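Nandincombe Facilities Desk
Ticket 317: Black table, haze that will not leave
Opened by: Canan Oral
Assigned to: Dirk Hermans
Priority: Low (requester selected Urgent)
Status: Pending requester

Canan Oral, Saturday
The big black table has a cloudy patch again. I have wiped it 3 times. Each time it looks wonderful for as long as I stand directly over it, then I walk to the door and it's back. Please send someone, or a different table.

Dirk Hermans
Hi Canan. What are you wiping it with?

Canan Oral
Zotik. The spray. It says "all surfaces," and I took it at its word.

Dirk Hermans
Zotik leaves a film on dark laminate. Please wash with warm water and one drop of dish soap, go over it again with plain water, and dry with a cloth that has not previously met Zotik. Wipe along the grain, front to back.

Canan Oral
It has a grain?

Dirk Hermans
It has a picture of one. Wipe along that.

Canan Oral
Done. Took 17 minutes, including the hunt for a clean cloth. Still hazy. Also, whose is the cardboard tray? I moved it to do the table and moved it back, and I'd like that noted.

Dirk Hermans
Noted. Tray belongs to Erdem and can stay. Please send a photo of the table with the lights on.

Canan Oral
Attached.

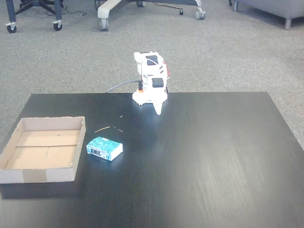 Photo: C. Oral / Nandincombe Facilities Desk

Dirk Hermans
Thanks. I see two things. The bright spot toward the back is the overhead light bouncing off the finish. The soft patch at lower right, where the grain shows, also looks like reflection to me. To be sure, put a sheet of paper between the light and the patch. If the patch goes, it's glare. If it stays, it's Zotik.

Canan Oral
The one at the back went. The one on the right mostly went. What is "mostly"?

Dirk Hermans
Mostly is Zotik. Repeat the soap step on that side only. There are specks in the bottom of the tray too, if you're in the mood.

Canan Oral
I am not. Can we get a matte table?

Dirk Hermans
Urden quotes a 16 week wait. Shall I put you down for one?

Status changed: Pending requester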